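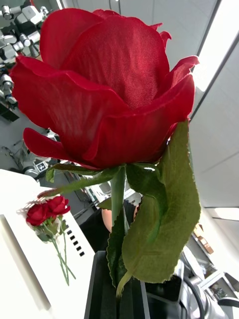
A fabric rose held by the stem, with two smaller ones lying to the left.

Can a robot do the flowers yet?

Several members have asked whether the machines we keep reading about could take on any of the bench work. Sekar Sopacua and I spent a morning in Prullville in October watching two arms handle artificial roses and hydrangeas at a long white table, and the short answer is: some of it, slowly.

Bunching is a fair test of a household or shop chore. The stems are thin, the heads are top-heavy, and the leaves get in the way of everything. A junior at Flores can lay out a mixed bunch in 40 seconds. The best run we timed took 9 minutes.
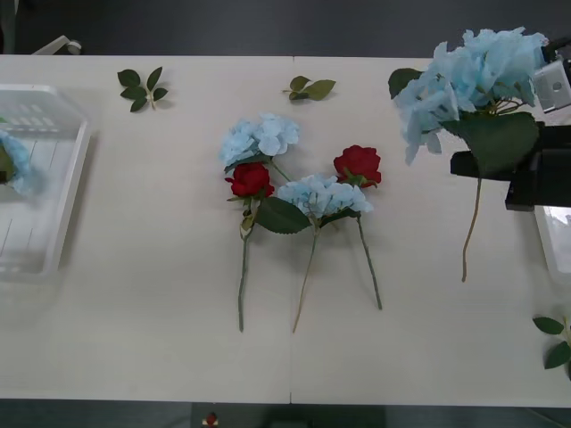

What went well

Gripping was better than I expected. The fingers close on the stem and leave the bloom alone, which is the first thing we teach anyone. Laying stems in a fan, heads together at the top, also came out tidily enough that I would have tied it.

Big hydrangeas are harder. A full head swings when the arm moves, and a broad leaf near the grip can end up anywhere.

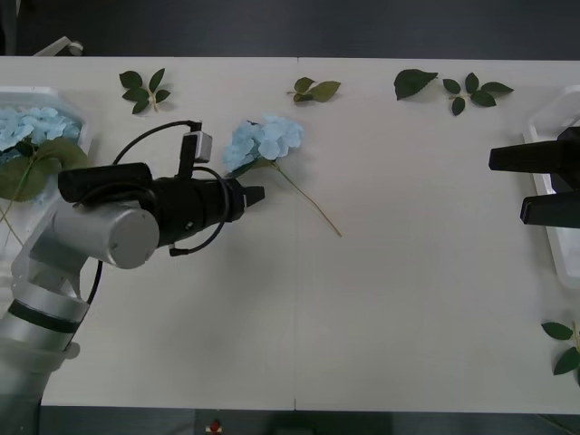 One hydrangea stem on the table, with leaf sprigs still loose around it.

Sekar's view is that greenery is the real problem – a sprig lying flat gives the fingers very little to pick up, and a person would just slide it to the edge of the bench. He would sooner see a machine that strips, sorts and fills buckets, and leaves arranging to people.

I mostly agree. Two arms can share the work, one holding while the other waits its turn,
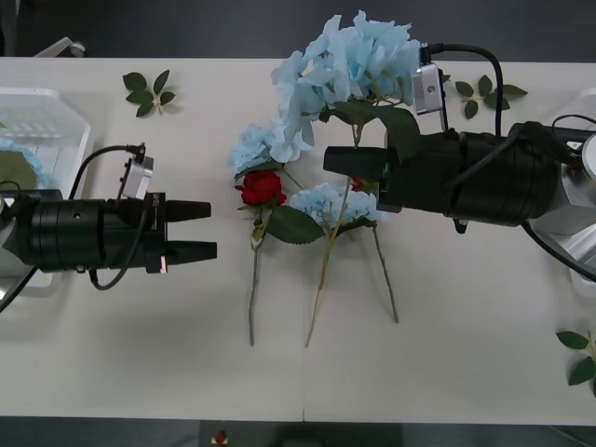 but a good deal of the morning went on waiting. Nothing we saw involved tying, wrapping or cutting to length either, and those are the jobs that eat up a Friday at our Endosthorpe shop. Fabric flowers also forgive a firm squeeze that a fresh rose would not.

For now I wouldn't change anyone's hours or put money aside. Members who want Sekar's timings can ask him for the sheet, 2 pages, at the next meeting.

Marwa Belkadi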